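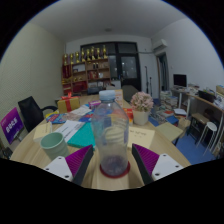
**Figure 2.** Water bottle and cup on a table.

### 3.2 Drinking habits at the desk

We asked 122 office workers in Ostby and Mastau to write down every drink for 60 days, beginning in November. The diaries gave 3416 entries. Workers who kept water within reach drank more often, but in smaller amounts -- the daily total was almost the same in both towns. Coffee and tea were counted separately, as in the Wivthorpe survey. Flavoured water was difficult to place, and we have put it with plain water.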